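Project report, second draft, 7th June

# Quiet Surfaces: does a felt mat make a shared kitchen table nicer to work at?

## Where the idea came from

I live in a student house on Jimwood Road, and the wall between my room and the kitchen is thin. Every evening I hear pans being put down. Not dropped, just put down, over and over, and it is amazing how much noise a saucepan makes on a hard table when somebody is only trying to find space for it! When our module asked for a small home improvement we could test properly, I knew straight away what mine would be.

The Mughal café round the corner puts thick felt under its serving dishes, and I had noticed how calm it sounds in there even when it's full. So my question was simple. If you put a big felt mat on a plain table and treat it as the place where pans and lids go, do people find it quieter and easier to use, and do they keep using it once the novelty has gone?

## The table and the mat

I worked in the Buscombe practice room, which our course shares. The table there is white with a matte top and rounded corners, and it stands on a smooth grey floor. I liked it for this because it is so plain. With nothing else on it, the mat becomes the obvious place to put things.

The mat is grey felt with a bit of beige in it, speckled, and thick enough that the edge feels soft when you run a finger along it. I looked at a thin one first (it slid about and curled at one corner) and gave up on it within a morning. The thick one stays flat and leaves a border of table showing all round, which I think matters more than I expected. People treat the border as the bit for phones and notebooks and the felt as the bit for cookware, and I never told them to.

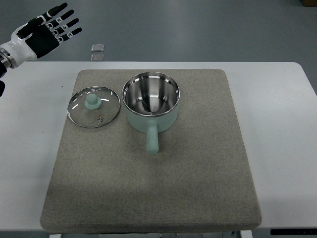
I also wondered about colour. A darker felt would hide marks better, but the speckle does a good job of that already, and the warm grey looks lovely against the white. Crumbs are the weak point. They settle into the surface and need brushing out, so I added a small brush to my list of things to keep next to the table.

## What I tried

I asked 18 people from my year to spend a few minutes putting a saucepan and a lid down, picking them up again and moving them to make room. Each of them did it on the bare table and then on the mat, and filled in a short form afterwards. Over the whole project I collected 287 comments, from single words ("thud", "posh", "aaah") to one full page about somebody's gran's kitchen, which I enjoyed enormously but couldn't really put in a chart.

I kept to cold, clean pans throughout. The felt isn't sold as a heat mat and I didn't want to find its limits on a shared table.

The lid was the star of the whole thing. A glass lid laid flat has its rim right on the surface, so on a hard top it rings and then rattles as it settles. On felt you get one soft bump. Because the lid is see-through you can still see the felt underneath, so it doesn't feel as if it's taking up much room either, and several people said they were less nervous about chipping it.

The saucepan was more interesting than I'd guessed. It has a straight handle, and people who were asked to "park" it almost always turned the handle towards themselves. On the bare table they did this by spinning the pan where it stood. On the felt it grips a little, so they lifted it, turned it and put it down again. Slower, but much quieter. 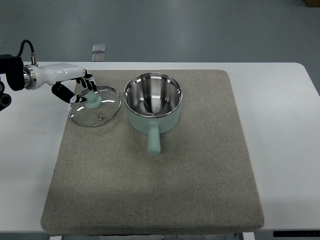 *Figure 2. Glass lid and mint-green saucepan on the felt mat.*

## What people said

Most of the comments about sound were positive, and only four people preferred the bare table. Their reasons were all to do with wiping up, which is completely fair. One suggested a washable cover, and I've started sketching one that folds under the corners.

## Next steps

In September I'd like to leave a mat in our own kitchen for a full month and keep a diary of how it gets used. I've priced it against the Prilanus range of felt, which comes in a few thicknesses, and I want to compare two of them side by side. I'd also like to borrow a proper sound meter, as my phone app gave a different reading every time I moved it. The brush is already bought.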